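Plostholm Two-Hand Cloth Set - README

Maintained by the Movlow data group. Contact: Ainhoa Soler.

What this is

A set of demonstrations of cloth handling, made with hand-held grippers. A person holds a gripper by its handle and does the task on a padded surface, while a camera on the tool records the view past the fingers. The release has 1483 episodes, split over 14 tasks. It was put together to train policies that need both hands on one piece of fabric.

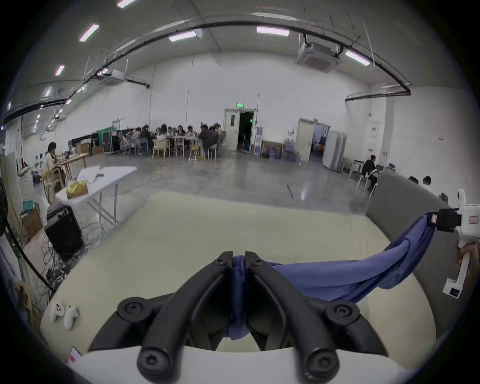 Why use hand-held grippers instead of driving the robot?
Operators learn them in an afternoon, and the fingers match the ones on our arms closely enough that a policy can be moved over with little tuning.

Collection

Operators worked in a shared hall with other people at their desks. We did not clear the background or fix the lighting. If your model is sensitive to people in the far part of the view, mask the upper half before training.

Each episode starts with the fingers open and ends when the cloth has been let go. Operators were told to move at a normal pace and not to correct a bad grasp more than once. Episodes with more than one correction are kept, but they carry the flag "retry" in the index.
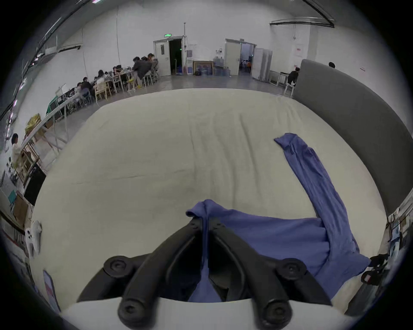 Text by Visitación Lozano and Casimiro Robles

Views

There are two kinds of stream:

wrist - wide-angle view from the gripper, fingers in the lower center
head - view from the operator's head, looking down at the work

Wrist streams are strongly curved toward the edges. We ship them as recorded, with the calibration files in calib/. The head stream is missing for 5 of the tasks. Left and right wrist streams share a clock; the head stream was aligned afterward and can be off by a frame or two.

Labels

Every episode has a task name, a start and end time for each grasp, and a one-line instruction in plain English. Grasp times were marked by hand. Gunnlaugur Þrastardóttir checked a sample in November and fixed the ones where the start had been marked before the fingers closed.

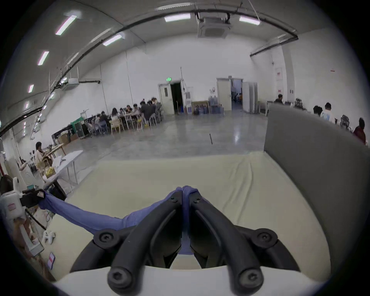
Fig. 3. Blue fabric pulled taut, wrist view.

Known problems

Stretchy fabric is over-represented. Towels and stiff cloth are thin in this version - around 7 percent of episodes - and a policy trained only on this set tends to pull too hard on them.

Cloth sometimes hides the fingertips completely. The gripper width value is still good in those stretches, so use it to find the close.

Lighting differs between morning and evening sessions. The session field tells you which is which.
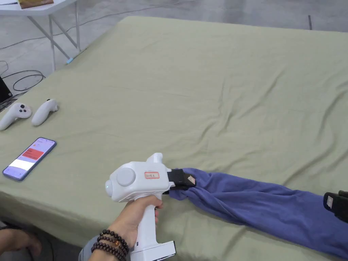 Data Notes, Issue 7

Suggested use

Split by operator, not by episode. The same person tends to grab a sleeve the same way every time, and a random split will make your numbers look better than they are. The lists in splits/ already do this.

Please send label errors to Ainhoa Toledo with the episode number and the time in seconds. Fixes go into the next version, and old versions stay up.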